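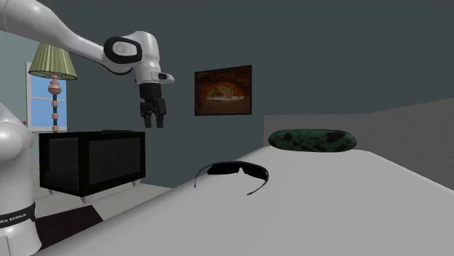 4.2 How people talk about gray

We have always had a soft spot for the small words people reach for when a color won't quite sit still, and gray has kept us happily busy since we began our visits to Iltbridge last August. We sat down with 21 residents, most of them at their own kitchen tables, and asked each to tell us about a wall or a coat they knew well. Many started with a single word and then, given a little time and often a second cup of coffee, began to mend it: "gray, well, a tired gray," or "gray, but going on blue." 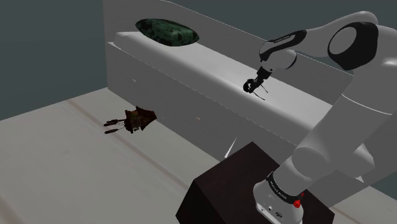
4.3 Shade, shadow and second thoughts

The mending words fell into two families. One belongs to the paint (pale, slate, dove) and the other to the light that happens to fall on it (dim, shady, going dark). Speakers from Gastarora, of whom we had 12, mixed the two families freely, often inside one sentence, and were very patient with us when we asked which they meant. 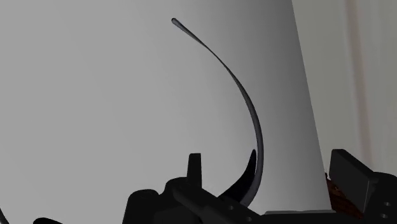 Speakers who grew up near the harbor tended to name the darkest part of a wall first and work their way back to the rest, a habit Jinlong Lü had noticed in earlier interviews and kindly urged us to look into. A surface like the one in Figure 3, an even light-to-medium gray on the left that deepens to charcoal on the right, would be "a dark wall, lighter over there" in their way of talking, while inland speakers would more likely call it gray and mention the dark side afterward. The long curved thing lying dark against it would probably get its own word, and we would expect "black" to be used loosely. We come back to that looseness in Section 5, with the longer interviews from Tan.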